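Filed under: Bar Gear > Drip & Dilution

Surerlow Slow-Melt Cocktail Dripper by Vasen

I sell these, so take my doubts for what they are worth. Vasen says its dripper will "open up" any whiskey by adding water a drop at a time. I have heard the same pitch made for stones, spinning glasses and a magnet on a stick. You can do most of this with a teaspoon and some patience.

What the Surerlow does well is repeat itself. Set the valve to 3 and you get the same slow drip on the first drink of the night and the last one. Bülent Akgül ran one behind the bar at Wallness through all of June and kept it, though he still pours his own Manhattans by eye.

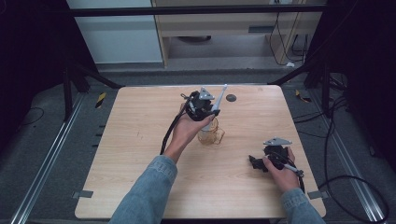 The maker's booklet also claims a "softer finish." We poured the same rye two ways for 12 regulars and they split down the middle. One of them picked the glass with no water in it at all. I would not pay extra for the softer finish.

Cleaning is the weak spot. The valve comes apart into more bits than it should, and the small washer loves a drain. Buy the spare set when you order. Sugar syrup will gum it up overnight, whatever the box says, so keep it to plain water.

What you get
- Dripper body with valve, holds 100 ml
- Stand, fits most rocks glasses but few coupes
- One washer (see above)
- Booklet, which you can skip

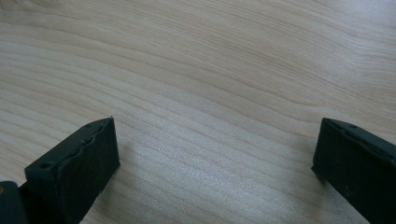

Should you buy it?

If you run a busy bar and your staff all add water differently, maybe. At home, try the teaspoon first. The Şimşekoğlu dripper does nearly the same job with fewer parts, but the stand wobbles and we have stopped stocking it.

Unused drippers can come back within 22 days. Once it has had syrup in it, it's yours.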